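Stasent College
Department of Mathematics

Wanted: grader and problem-session leader, Differential Equations I

February 2020

We need one person to grade homework and run the evening problem session for Differential Equations I. The course has 60 students, most of them from engineering. Past ads for this job promised "a rewarding introduction to university teaching." I took the job once on the strength of that line and I'm not going to repeat it.

The work is grading. You will see the same separable equation solved the same wrong way 40 times in an evening, with the constant of integration added at the end as an afterthought. You'll mark it, you'll write a short note, and next week some of them will do it again. If that sounds unbearable, please don't apply.

Hours are advertised as 20 a week. Ask whoever had the job before you what they think of that number. In my experience it holds until the Laplace transform unit and then it doesn't. Extra hours are paid if you write them down, so write them down.

You should be able to:
- solve a linear second-order equation at the board, with people watching, without notes
- follow a student's argument far enough to find where it went wrong
- give partial credit the same way on the last paper as on the first
- return homework within a week

A degree in mathematics is not required. We have hired people with excellent transcripts who could not explain what an initial condition was for, so transcripts count for less than they used to. Letters praising your passion for the subject will be skimmed.

We are also supposed to mention the Drulley online grading system. The department bought it to save time. It reads typed answers well enough. It does not read handwriting, and most of our students write by hand. You will have access to it and may form your own opinion.

Instead of an interview, we'll send you three anonymous solutions to the same problem. Grade them, say in a sentence or two why each got the score it did, and send them back. Then we'll ask you to teach one problem in Room 34 of the Palacios Building to two of us, and we will interrupt.

The job runs through the final exam in May. Apply to Levente Antal at the department office. One page is enough.

Related
Tutors needed for Linear Algebra, Bruvside campus
Calculus placement test: what it covers
Notes from the grading workshop

2 comments | 11 shares

We use cookies to remember your settings. Accept | Manage

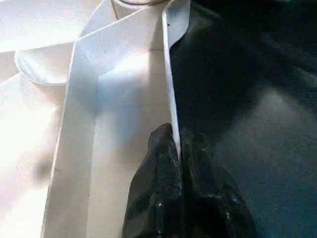 Hjørdis Engebretsen: Does the problem session still use the old sheets with the answers on the back? I'd want to write my own, and I'd want to be paid for the time it takes.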